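Table mat after a crawfish night: worth it or just another thing to wash?
Denside Home Forum > Kitchen & Table > Cleanup

saltlick_pete
Posted Tuesday, February 18, 2025
My sister-in-law swears by the big gray mat method. You put one large mat down, everything goes on it, and at the end you supposedly clear the table in one go. I don't buy it. Every mat I've owned ended up with half the mess on it and the other half on the bare wood, and then I had two surfaces to wipe. Before I spend money on the Evell one, does anybody use a mat for shellfish and still like it in March?

mudbug_dana
I use one. Crawfish, tomatoes, cups, the whole dinner. It does catch most of it. I'm not going to tell you it changed my life.

pinto_kitchen 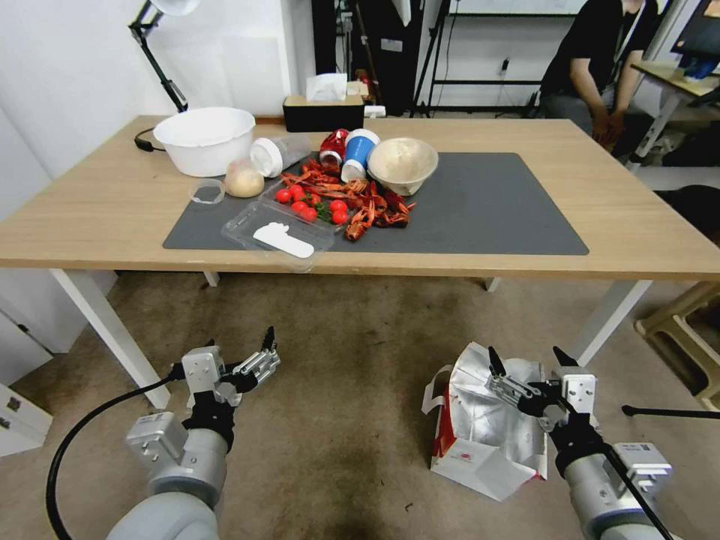
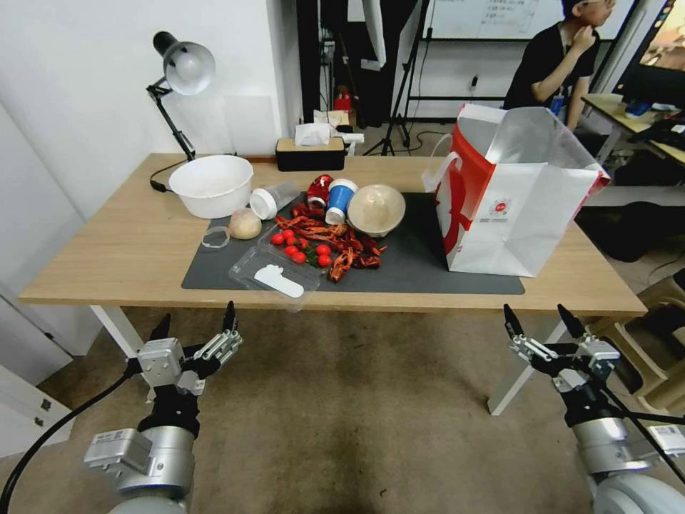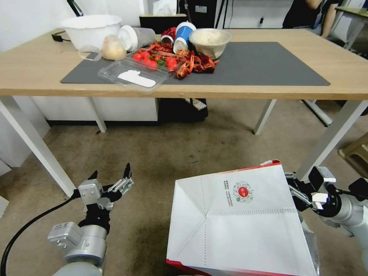 Pinto Supper Club, Table and Cleanup Team

The order we teach is food first, then cups, then whatever is left on the wood. Shells go in the big white basin, tomatoes go in the clear container. Then you lift the mat and carry it to the sink. I've had mine since last March and the table under it still looks good.

saltlick_pete
OK but look at your own pictures. The basin isn't on the mat. The round thing at the left is on bare wood in the first one. That's what I was complaining about. If the mat is supposed to hold the mess, why is there stuff next to it?

pinto_kitchen
The basin is where the shells go, so it doesn't need to be on the mat. I like it to the left because I'm left-handed. Put it wherever you want.

gravelroad
Agree with Pete on this. Also that's a fabric-looking floor. Carpet under a crawfish table is a much bigger problem than what's on top. You can see dark stains on it in the first picture. I'm not saying they're from shellfish, they could be from anything, but I would not be flinging claws over that.

mudbug_dana
Nobody flings claws.

gravelroad
You haven't met my kids.

old_tin_lid
Can we talk about the tomatoes? In the last picture they're in the clear container and in the first two they're out with the shells. Which is the "right" way? If I have to pick tomatoes out of a heap of shells at the end of the night I'm throwing the tomatoes away.

pinto_kitchen
In the container. That's the whole idea of having one on the table. And keep the stems out if you can, they get in everything.

old_tin_lid
Fine, that part makes sense. But the container has a white spoon or spatula thing in it in all three. So that has to come out and get washed too. Add it to the list.

saltlick_pete
Also the cups. Why are there tipped-over cups near the shells? Any mat I've tried has no lip, so a cup with an inch of soda in it goes straight over the edge and down the table leg. I had this happen with a Rornetti mat that was sold as spill proof. It was spill proof in the sense that the spill didn't go into the mat.

mudbug_dana
Cups go first at my house for exactly that reason. Before the food. I don't agree with the club order at all. Collect the cups, dump them in the sink, then deal with shells with nothing left to knock over.

pinto_kitchen
We used to do cups first. People kept walking off with the cups and not coming back, and then one person was stuck with the shells. Food first keeps them at the table.

gravelroad
So it's a people problem and not a mat problem.

pinto_kitchen
Partly, yes.

newsprint_forever
Newspaper. Roll it up, throw it out. No washing. I have read this entire thread waiting for one reason a mat is better and I haven't seen it.

mudbug_dana
Newspaper soaks through and the ink comes off on a light table. I scrubbed mine for an hour once. There's your reason.

newsprint_forever
Use more newspaper.

old_tin_lid
One thing I would copy from the pictures is the tissue box at the back edge. Out of the way but you can reach it. Ours is always in the middle of the table and the whole box ends up smelling like boil seasoning.

saltlick_pete
I'll give them the tissue box. Still not sold on the rest. Dana, does yours fit in a normal sink or do you have to fold it?

mudbug_dana
I fold it once and it still sticks out. I do it in the tub now.

saltlick_pete
In the tub. OK. I'm going to try my sister-in-law's before I buy anything.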